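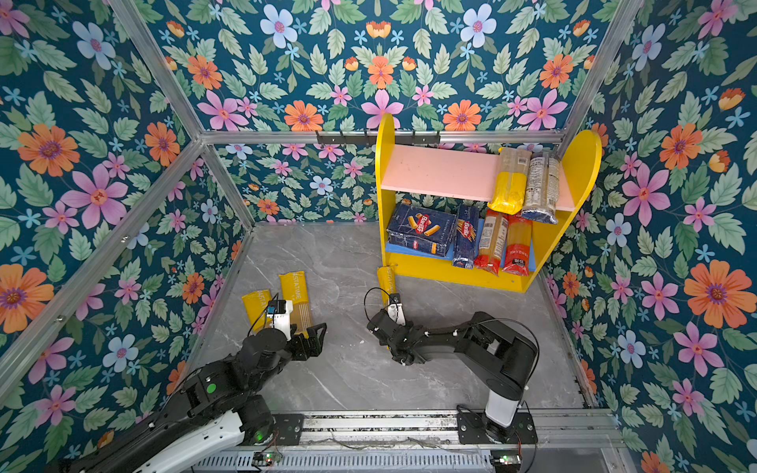 Étagère basse à deux niveaux Farnisau : essai de rangement en épicerie sèche

Présentation du produit

L'étagère Farnisau appartient à la gamme de petit mobilier coloré que le fabricant destine aux espaces d'apprentissage, aux cuisines pédagogiques et aux réserves de faible surface. Le service des essais d'Onico l'a retenue pour un usage que la notice ne mentionne qu'en passant : le rangement des pâtes longues et courtes en conditionnement individuel.

Le meuble se distingue par ses montants jaunes aux sommets arrondis, qui dépassent nettement le plateau supérieur. Celui-ci est rose pâle, la tablette inférieure est bleue et un bandeau jaune ferme la base. L'ensemble est franc, assez gai, et supporte bien le voisinage d'un décor chargé. Les établissements qui recherchent une teinte neutre devront se tourner vers la série Plenlow, dont la structure est comparable mais le choix de coloris plus réduit.

Le modèle nous a été fourni par la centrale Seixas au tarif public de 176 euros, livraison non comprise. Le montage a demandé l'intervention d'une seule personne. Les perçages étaient correctement alignés, mais la notice, traduite de façon approximative, inverse à deux reprises les repères des montants gauche et droit.

Conditions de l'essai

Le rangement a porté sur des pâtes de formats volontairement disparates : boîtes en carton Barilla, sachets transparents de spaghettis, paquets jaunes PASTA TIME. Ce mélange correspond à ce que l'on rencontre dans une réserve alimentée par plusieurs fournisseurs. Les boîtes ne posent aucune difficulté. Elles se placent debout comme couchées, et la tablette bleue accepte les deux positions côte à côte.

Les sachets souples appellent davantage de soin. Un paquet de spaghettis placé debout au milieu du plateau rose manque d'appui. Le même paquet, calé contre le montant latéral, trouve un soutien satisfaisant. Nous recommandons donc de commencer le chargement par les extrémités et de réserver le centre aux emballages rigides.

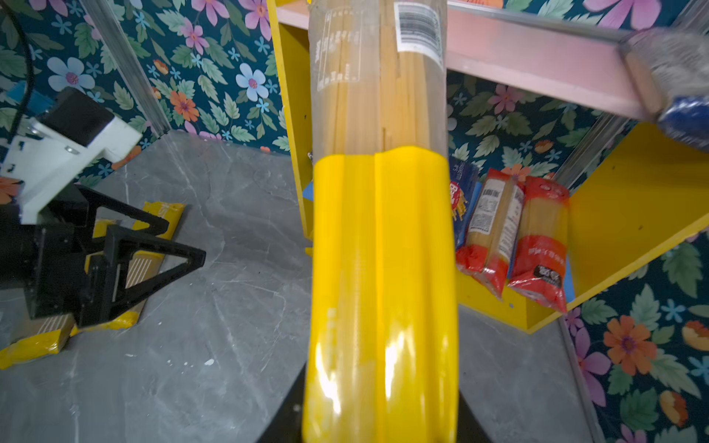

Lisibilité des emballages

Le règlement intérieur de nos réserves impose que le code-barres et la désignation restent accessibles sans déplacer les produits voisins. Sur les spaghettis conditionnés sous plastique transparent, avec bandeau jaune brillant dans la partie basse, l'étiquette blanche du code-barres est placée en haut et suit l'arrondi du paquet. Il convient d'orienter cette face vers l'avant dès la mise en rayon. La partie transparente laisse voir les pâtes, ce qui facilite l'inventaire lorsque les références sont proches.

La brillance du bandeau constitue en revanche une gêne sous un éclairage direct. Les reflets se concentrent vers le bas du paquet et les caractères imprimés sur le jaune se lisent mal. Un luminaire diffus est préférable à un spot.

Les paquets couchés se stabilisent d'eux-mêmes mais occupent beaucoup de largeur. Sur la tablette bleue, nous limitons cette disposition à une seule boîte, de préférence à gauche, afin de conserver la partie droite pour les sachets debout.

Accessoires et environnement

Une barre de petits crochets noirs, fixée en hauteur derrière le meuble, complète utilement l'installation. Elle n'est pas vendue avec l'étagère. Elle peut recevoir des pinces de fermeture, une louche ou une fiche de stock plastifiée. Il faut veiller à ne pas placer le meuble devant les crochets que l'on compte utiliser : les montants masquent une partie du rail selon l'angle sous lequel on s'en approche.

Sur un sol gris d'aspect marbré, le bandeau de base jaune reste bien visible et marque clairement la limite du meuble. L'entretien se fait au chiffon humide. Les pâtes brisées s'accumulent dans l'angle situé entre la tablette inférieure et les montants, où un pinceau sec s'avère plus efficace qu'une éponge.

Appréciation

Le service attribue à l'étagère Farnisau un avis favorable, assorti de deux réserves. La première concerne l'absence de séparateurs, qui oblige à soigner l'ordre de chargement. La seconde tient à la notice, que le fabricant devrait réviser. La référence 246 du catalogue Seixas, un jeu de butées adhésives, répond en partie au premier point ; son essai fera l'objet d'une note distincte.
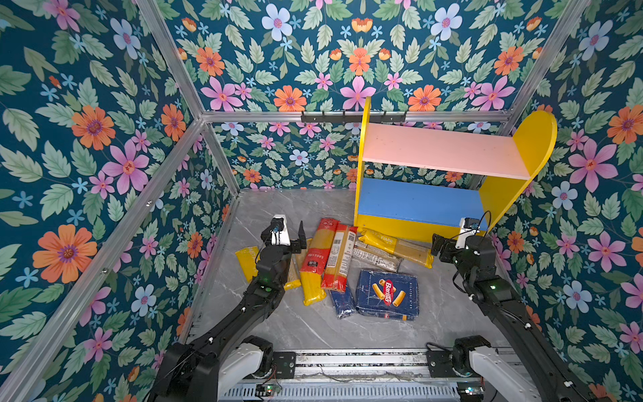
Par Aroha Kerslake, service des essais, Onico
Relecture : Merle Dunstan

Complément relatif au tri préalable

Plusieurs établissements nous ont interrogés sur la manière de procéder lorsque les paquets arrivent en vrac. Nous conseillons de les déposer au sol devant le meuble, sur une surface propre, et de dégager entièrement les deux tablettes avant de commencer. Les boîtes rigides sont placées en premier, puis les sachets debout, enfin les paquets susceptibles d'être couchés. Les emballages percés sont mis à part.

Les demandes de prêt du modèle d'essai sont à adresser au service, poste 595, en précisant les dimensions de l'emplacement prévu.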